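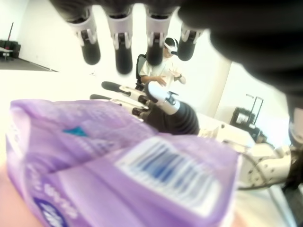 Figure 3. Soft purple plastic package with a barcode label on a creased face. Source: authors' own photograph, Estside packing room.

4.2 Soft packages and label legibility

Soft plastic packages made up the largest group of goods in the Estside packing room during the study period. Of the 420 items logged in June, more than half arrived in a thin film wrap with no outer carton. We treat this group separately from boxed goods, as its problems at the packing table were of a different kind.

A boxed item has flat faces, and its label stays flat with it. A film wrap follows whatever is inside and folds where the contents give way. The package in Figure 3 has folds and creases across its surface, and the white barcode label lies at an angle on one side. Labels on wraps of this kind were often read at the second or third attempt, after the packer had pulled the film tight with the free hand. We logged 69 items that needed this extra step. In 11 of them the bars would not read at all and the number was typed in by hand.

Creasing near the label was the most common cause. Glare from the overhead lights came next, mainly on darker films. Print color made little difference. Printed lettering on the wrap sometimes ran close to the label, but the packers did not report mixing up the two.

The second problem was placement in the tote. Núñez totes, which the site had used before the study, are deep and narrow, and soft packages slid down between boxed goods and came to rest on edge. The shallower Bandeck totes brought in for the second half of the month kept them lying flat – though fewer items fit in each one. Packers at tables 1 to 4 preferred the shallow totes. Table 5 handled mostly bulky orders and went back to the deep ones after two shifts.

Packing order also mattered. The Ciltau work sheet in use at the site asks for heavy items first and says nothing about wraps. Most packers had settled on putting soft packages in last, label up, so that the checker could scan them without lifting anything out. Two packers used them earlier to fill gaps between boxes. This saved space in the tote, but the checker then had to unpack part of the order to reach the label. We did not time the two methods against each other, and the difference is left for the follow-up described in Section 6.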